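Jiltska-users mailing list archive
List: demo-collection
Subject: Re: Two-handed sorting task, grasp width on soft packets
In reply to: Two-handed sorting task, grasp width on soft packets
From: Guo lab data desk

On the Drilon release from April the question of soft packaging was left open, and the message quoted at the end raises it again, so I will answer on the list.

Short version: set the closing width per object class, not per session, and log fingertip travel separately from commanded width. The packets are the hard part of the snack tray task. A box has one width. A sealed bag has one width when you touch it and another when you have it, and a policy trained on commanded width alone learns to stop at the first of these.

We record with two hand-held grippers, one per hand, each with its own wrist view. The tray goes on the bed, the operator works from the near side, and the items are whatever is wrapped: bags, bars, small candies. For bags we ask the operator to pinch across the body with the printed face toward the wrist view.

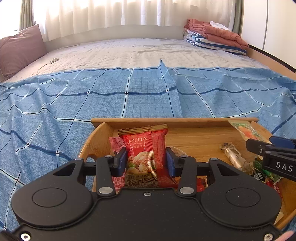 Nut snack bag held upright between both pads, second gripper over the far side of the tray.

Both fingers should meet the bag at about the same height. If one pad lands on the crimp and the other on the body, the bag rotates as it is lifted and the episode is hard to use for placement. We keep these episodes but tag them "skew" and leave them out of the first training pass.

On your question about the second hand: yes, record it even when it is idle. We tried trimming the idle side in an early version of the loader. The policy then treated the idle arm as free to go anywhere, and the two arms met above the tray. With the idle side kept in, it hovers where the operator hovers, and that was enough for us. The cost is storage.

Numbers, for comparison with yours. The current Jidulness set has 2326 episodes over 27 object types, of which 11 are soft bags. Almost all skew tags come from those bags. I have not broken it down further by bag size and would be glad to see anyone's figures.

Calibration notes, in the order we do them:

Close both grippers fully before the first episode and save the reading as zero. Repeat after any battery change.

Check the clocks against each other. A 2 frame offset between hands is tolerable for single-arm picks and ruins handovers.

Leave the cloth as it lies between episodes. We used to smooth it, and the policy did worse on a creased surface at test time.

Rearrange the tray after each episode. Turn some packets face down as well, or the model will key on the print.
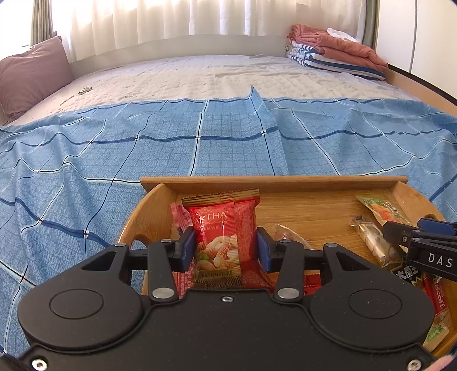 Posted by the data desk, Guo lab | demo-collection list

The same bag can look quite different to the wrist view once it leans, and the gold strip along the top edge is a useful reference for this. We fit a line to that edge and compare it with the line through the two pads. It is a crude measure and it fails on clear wrappers, where there is often no printed edge to fit. For those we fall back on hand labels. Reflections on the twisted film are a separate problem - we have no fix other than more episodes at different times of day.

If you replay on a real arm, lower the closing speed for bags before you touch the force limit. Most of our early crushed packets were a speed problem. The Drilon controller ramps the last part of the close by default, but the ramp is skipped if you send width targets faster than the controller reads them. Check the log for dropped targets first.

The skew script is in the tools folder of the Jiltska repository, under checks. It expects the pad positions as a separate file and does not warn you if the file is missing.

> Has anyone got reliable grasps on soft bags from hand-held
> demonstrations? Boxes and bars replay fine for us. With bags the
> arm closes to the recorded width, lifts, and the bag stays in the
> tray or turns in the fingers. We use one width threshold for the
> whole session. Also, is there any point in keeping the second hand
> in the recording when it is not holding anything? It doubles our
> upload time.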